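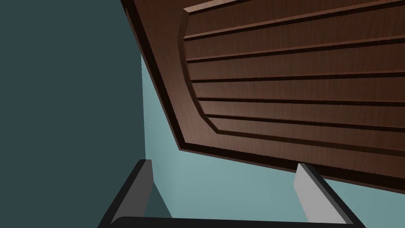
Section 6: Caring for Louvered and Paneled Doors

Congratulations on getting your Brirkano doors hung! By now they should be swinging nicely on their hinges, and we know how tempting it is to put the tools away and admire them for a good long while (please do, you've earned it). When you're ready, set aside a quiet afternoon for the first cleaning and oiling. It isn't hard work, and the doors will look all the better for it through the dry December heating season.

What you will need
Two soft cotton cloths, a small dry paintbrush, mild dish soap, a bowl of lukewarm water, and the bottle of Narolness door oil from your accessory box (part 124).

First cleaning

1. Open the door as far as it will comfortably go and slide a folded towel under it to catch drips.

2. Brush the dust out of the grooves, beginning with the top one and working your way down. A dry brush really is best here, as a damp one only turns the dust to paste.

3. Wring out a cloth in soapy water until it hardly drips, then wipe along the grain. Go over the door again with plain water and dry it right away.

Note: If the door opens onto a hallway or some other tight spot, you may find it easier to do the room side first, close the door, and then walk around to do the other.

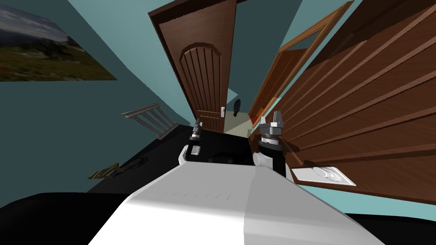 4. Leave the door standing ajar overnight so that air can reach both faces and all the edges, including the bottom one, which so many of us forget.

Oiling

5. Shake the bottle well and put a small amount of oil on the second cloth. Never pour it straight onto the wood, or it will pool in the grooves and stay sticky for days.

6. Rub the oil in with long, easy strokes. Our finisher, Heloísa Damasceno, likes to wrap the cloth around a butter knife to get into the corners of the raised panel, and we've all picked up the habit from her.

CAUTION: Oily cloths can heat up and catch fire on their own. Lay them flat outdoors to dry, away from anything that burns, and never leave them in a heap or a closed trash can.

7. Wait until the surface no longer feels tacky before you hang anything on the door or put small things back on nearby shelves.

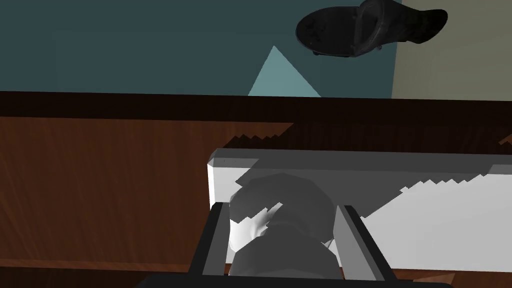
If the door begins to stick

Wood swells a little in humid weather, so please don't reach for the plane just yet! Tighten the top hinge screws a quarter turn, then give the door a few days to settle. If it still rubs, turn to page 169 for hinge adjustment.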